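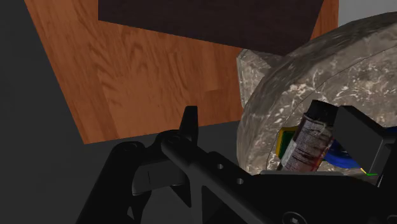
Issue 16

My neighbor Mal-soon Bae knocked on my door back in October with a grocery bag full of yarn, and I haven't had a free evening since. It was mostly gray wool, with a ball of something glittery at the bottom that I took for Lurex (it scratches like it, anyway). She said she'd bought it for a cardigan and lost interest at the sleeves, and would I please take it away before she started feeling guilty again.

Well, I hadn't knitted since my grandmother was alive! I cast on 16 stitches that first night and somehow ended the row with more, and I sat there laughing at myself with the tea going cold. But my hands did remember, a little at a time, and by the second week I had a strip long enough to call a scarf if you were feeling kind.

Then I got ambitious and took the bus over to Utthorpe, where there's a tiny shop behind the bakery with yarn right up to the ceiling. I only went in for two stitch markers. I came out with the markers, a pair of bamboo needles and 300 grams of the softest moss green you ever touched, plus a cinnamon roll, which I don't count.

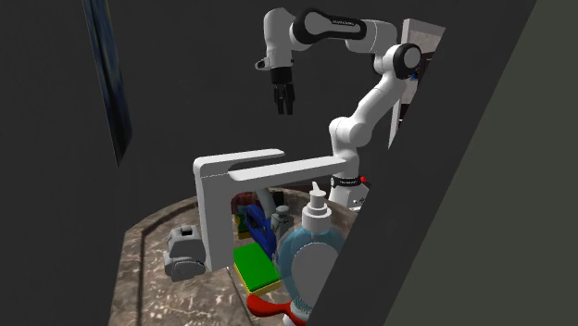
The green is going to be a blanket for my niece's baby, in plain garter stitch with a border, if I can settle on one. I've ripped the border out twice already. Mal-soon thinks I should leave it off altogether, and she may be right, but I do love a scalloped edge and I'm giving it one more try this weekend. If any of you have a simple pattern for one, please send it my way!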